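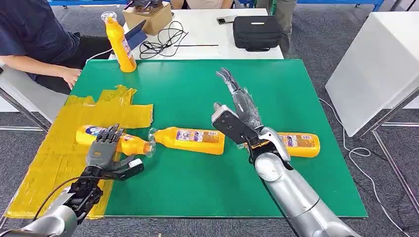 Chapter 6
Sharing the Table: Rules for Working Within Reach of a Robot

By now you can make an arm go where you want it to go. That is a great feeling, and if you worked through the grasping exercises in Chapter 5 you've probably had it several times over! This chapter takes up the question that comes with it: what do the people near that arm need to know, agree on and write down before it moves?

It's a richer subject than students expect. Good rules for shared workspaces draw on mechanics, on psychology, on plain housekeeping, and on a lot of argument between people who all wanted the work to go well. Many of the rules are short. Almost all of them can be traced to a specific problem that a specific team ran into, and following that trail is half the fun of reading a standard.

We'll stay with tabletop handling throughout: arms, hands and light objects such as bottles, with a person close enough to touch the board. The task looks gentle, and the forces usually are small, but the geometry is crowded. A finger joint can pinch. An elbow can sweep across a spot that the fingertips never visit. A cable on the floor matters to the person who has to step back quickly (look for one whenever you walk into a lab, including your own).

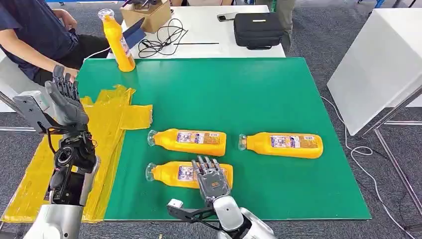 Where Hands May Be, and When

Start with the reach envelope, meaning every point that any part of the robot can get to, elbows and brackets included. Draw it on paper first. Then mark the places where a person's hand needs to be during the task: steadying an object, putting one back, resting on the table edge. Wherever the two drawings overlap you have a shared zone, and each shared zone needs its own written rule.

A usable rule answers these questions:

Who may put a hand in the zone?
What state must the robot be in at that moment (stopped, holding position, moving at reduced speed)?
How does the person know it is in that state?
Who can stop it, and with what?

The third question is the one beginners skip, and it's a wonderful source of class discussion. A still robot may be finished, or it may be waiting for its next command, and from a chair beside the table the two look the same. Many teams settle on a spoken call and reply. Mairéad Sheehan, who wrote the bench rules at Jadasent, insists on a reply in full words: "Hands clear," then "Clear, go ahead." Her rule sheet runs to 34 lines on 2 pages, and we'll take it apart in Section 6.3.
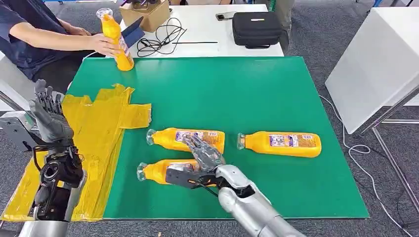 Figure 6.2 A robot hand closing around a bottle on the board. The seated person holds another bottle upright at the far edge.

Study Figure 6.2 with the four questions beside you and draft a rule for the far edge of the board. Then draft one for the near-left corner, by the open hand. You'll probably find they want different wording, especially on the question of who can stop the motion.

What the Chapter Covers

Section 6.1 Reach envelopes and shared zones
Section 6.2 Speed, force and stopping
Section 6.3 Reading a bench rule sheet: the Jadasent case
Section 6.4 Keeping cables, tools and personal items out of the way
Section 6.5 Logging near misses, with 38 entries from the Hesudska teaching lab
Section 6.6 Project: write and test a rule sheet for the Tida arm

Terms to Watch For

Reach envelope, shared zone, hold state, reduced speed, call and reply, near miss

Before You Read

Sit at your own bench with the power off and a partner across from you. Move the arm by hand through the task from Chapter 5 while your partner notes every point where your wrist and the arm come within a hand's width of each other. Keep the notes; you'll need them in Section 6.1.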